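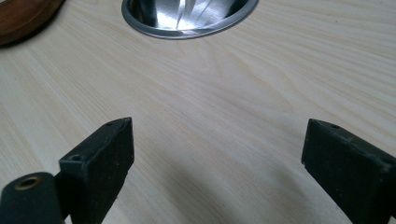

Fingers open over the table, steel bowl ahead.

Hand-held gripper vs remote control for teaching a bowl task

sulthorpe_joaquin wrote:
Picture's from my bench. Task is to pick up a steel bowl by the rim. I've got a hand-held gripper and I'm meant to record 700 demos with it before August. The pitch is that you do the job by hand, the arm copies you, and you never touch the remote rig. I don't believe it. Has anyone here had a policy trained this way work on a shiny bowl?

Yamila E wrote:
Define work. We did 473 by hand on a similar job and the arm was fine until the bowl moved to the other end of the table. Then it went for the reflections.

sulthorpe_joaquin wrote:
Which is my worry. Pale table, bright rim, streaks inside the bowl. What is it supposed to hang on to?

clagos5 wrote:
You're blaming the method for a data problem. Move the bowl between every demo and change the lights. I did 2000 on the remote rig at Arnow and I'd never go back to it. Half of them were me overshooting and creeping back, and the robot learnt the creeping.

Yamila E wrote:
At least the robot could do everything you showed it. By hand you twist your wrist in ways the arm can't follow, and you only find out at playback.

clagos5 wrote:
So check the reach as you go and bin the bad ones.

Yamila E wrote:
"Bin the bad ones" was 5 days of my life.

Catalina F. wrote:
Side point, but look at the faces of those fingers. Specks and scuffs all over. Do you wipe them before a session? If the pair on the arm is clean and the pair in your hand isn't, I'd want to know whether they grip the same before I trusted any of it.

sulthorpe_joaquin wrote:
No, I don't wipe them. The arm has a newer set from the same print file.

Catalina F. wrote:
Then swap them over and try it. I wouldn't record another one until you have.

clagos5 wrote:
Overkill. It's a bowl.

Catalina F. wrote:
A thin smooth rim with two hard fingers on it. You're welcome to your view.

sulthorpe_joaquin wrote:
I'll do 50-50, half by hand and half on the remote, same bowl positions for both, and train them separately. Lorena reckons the hand set will win. I've told her I want to see it lift the thing first.

Yamila E wrote:
Post the failures as well please. We only ever get shown the good runs.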